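4.2 Cookware tasks

The Modenel arm was tested at the Nudmont bench, a small kitchen with a stovetop, a sink and a tiled wall. Each trial began with a two-handled saucepan on the stovetop.

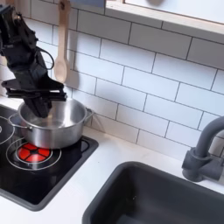
Figure 3. Gripper lowered into the saucepan.

We ran 425 trials. An operator reset the bench between trials and logged the outcome by hand. Trials longer than 45 seconds were stopped and scored as failures.

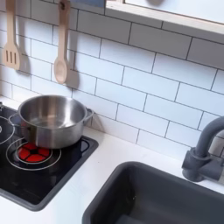 Grasps on the rim failed in 19 trials, mostly from slip. The Furtado controller does not sense slip, so it carried on with the next step. We do not consider the system ready for unattended use in a home kitchen.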